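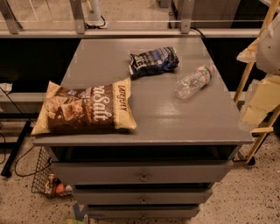 *A bag of chips on top of a gray cabinet. The floor is terrazzo.*

## Why is there so much air in a bag of chips?

When you open a new bag of chips, the chips don't reach the top. The rest of the space is filled with gas. Chip makers call it "slack fill," and they put it there on purpose.

The gas is mostly nitrogen. Nitrogen makes up 78 percent of the air you breathe. It has no smell and no taste.

**Keeping chips fresh**

Ordinary air also has oxygen in it. Oxygen slowly changes the oil in a chip and gives it a stale, bitter taste. Damp air makes chips soft. Dry nitrogen does neither, so the factory pushes the air out and puts nitrogen in before the bag is sealed.

**Keeping chips whole**

Chips are thin and snap easily. Bags get stacked in boxes, driven in trucks and dropped on shelves. The gas works like a pillow — it takes some of the bumps.

**Try it**

Put one chip in a zip bag and seal it. Leave another chip on a plate. Wait until the next day, then bite each one. Which is crunchier? If your kitchen is very dry, you may need to wait longer.

**Word to know**

*Stale:* no longer fresh.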